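Speaker notes: Surface preparation for pale work surfaces
Speaker: Asuka Honda, Weltum
Slot: 3 p.m., second half of the January workshop

Slide 1. Opening
Introduce the subject as finish inspection on plain gray surfaces. Mention that the Minent guide has been handed out on paper, so the tables are not repeated on the slides. Questions at the end.

Slide 2. Why plain gray
A neutral gray surface shows dust, grease film and uneven cleaning sooner than white does. White hides light dust. Black shows everything, including marks that do not matter. Most rooms fitted under the Bokine project went to light gray for this reason.

Slide 3. Reading tone across a surface
Tone on a plain surface is rarely even. Ask the room where they would place the darkest area before giving the answer. The gray is cooler and lighter toward the top, with slightly darker mottling toward the lower middle and the right. The changes are soft and have no line or edge to them. Point out that a gradient of this kind cannot be assigned to lighting or to residue by eye. Leave it up for a full minute.
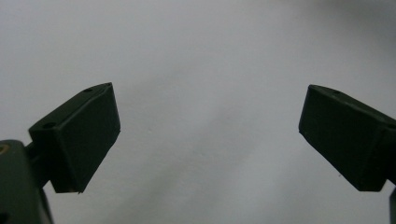

Slide 4. Separating light from residue
Procedure, in order:
Turn off the overhead lights and use one lamp at a low angle.
Note where the dark areas fall.
Move the lamp to the opposite side and note them again.
Areas that move with the lamp are shading. Areas that stay put are on the surface or in it. Wipe those with a damp cloth, let them dry, and repeat.

Slide 5. Abrasives
Start at 500 grit for marks that survive wiping. Finish at 2,000. Do not skip grades on painted panels. Limit each pass to 50 strokes, then check under the lamp. Aoki uses a different sequence for bare metal; refer people to the handout.

Slide 6. Records
Log lamp position, cloth type and grit for every panel. Entries without a lamp position cannot be compared later and should be redone.

If time is short, drop slide 6 and go to questions.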